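Wichai Wattanapong
Jun 17, 2023

Moving apartments with houseplants, a thread. I did it this month and got some of it wrong, so I'm writing it down while I still remember.

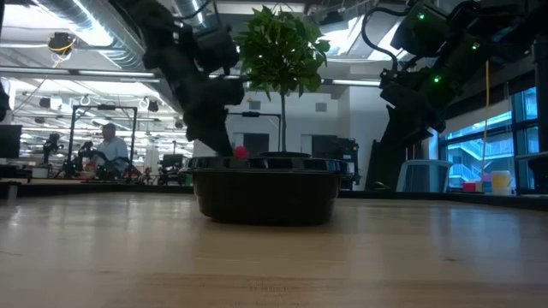 The distance was 141 miles, all in one day. I had never moved plants farther than across a room before this.

First thing: stop watering a couple of days ahead. Damp soil is heavy and it gets everywhere when a box tips. Mine were all due for water the day we left and I gave in and watered two of them. Those are the two that leaked on the back seat.

Second: check the undersides of the leaves before you pack. I found scale on the big ficus and left it with my neighbor Marwan Nasrallah, who has a yard and doesn't mind. You don't want to unload bugs into a new place.

Movers. I got quotes from Flolier and Jurnex. Flolier wanted 700 and wouldn't take plants at all. Jurnex wanted 500 and would take them, but only at my own risk and only in the truck with the furniture. I went with Jurnex for the furniture and drove the plants myself.

The back of a moving truck in June is very hot. If you have a car, use the car.

Packing: crumpled newspaper around each pot inside a box, box sides higher than the pot. Leave the tops open. For anything tall I tied the stems loosely with strips from an old T-shirt. String cuts into soft stems - learned that one years ago.

Don't park in the sun for lunch. We ate at a rest stop and I kept the windows cracked and the car under a tree. Thirty minutes was fine.

If you're crossing a state line, look up the rules before you go. I wasn't, so I can't tell you much about that part.

When you get there, unpack the plants first, before the kitchen, before the bed. Then leave them alone. I put everything a few feet back from the window for the first week and moved them closer after that.

They will drop leaves. The fern dropped a lot. I didn't repot, didn't feed, just checked the soil with a finger. New growth on the pothos after 11 days.

The new apartment is on Inthanon Street and the living room faces east. The old one faced south, so the cactus is probably going to my sister.

Someone asked about hanging pots. Take the hooks off and pack them in a bag with the screws. I left mine in the old ceiling and had to buy new ones.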